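Buvside Wrist Gripper Kit – review
Posted 2/7/23 by Henrique Paiva

I bought this kit to replace the stock gripper on my Postia desktop arm. It comes with the two-finger gripper, a small camera that mounts at the wrist, a cable set and a bag of screws. The camera bracket needs 4 of them and the bag had 8, so you get spares.

Setup took me one evening. The printed guide is short but correct. The only step that slowed me down was the cable, which has to go through the arm before you bolt the gripper on. I did it in the wrong order and had to take everything apart again.

The software is made by Stasari and comes as a download. It found the camera right away. Calibration runs 20 poses and you can't skip any of them. It crashed on me once in August on an older version and has been fine since the update.

For testing I use toy food on a white table, with a plate as the drop target. I ran 100 picks with the fingers at the default width.

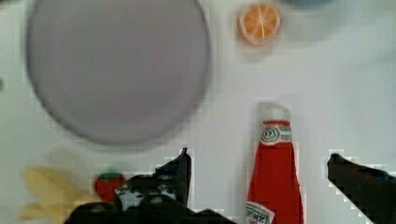

Tall items with straight sides are the easy ones, and the ketchup bottle gave me very few misses. Flat things are harder. The orange slice slid away from the fingertips more often than it was picked up, and slowing the arm down only helped a little. The strawberry was fine.

The picture from the camera is soft away from the center – good enough for lining up a grasp, too poor for reading small print on a label.

I also tried the Thepsuriya kit last year. It has softer fingertips and handles flat objects better, but it costs more and the bracket didn't fit my arm without filing.

Four stars. I would buy it again for the Postia.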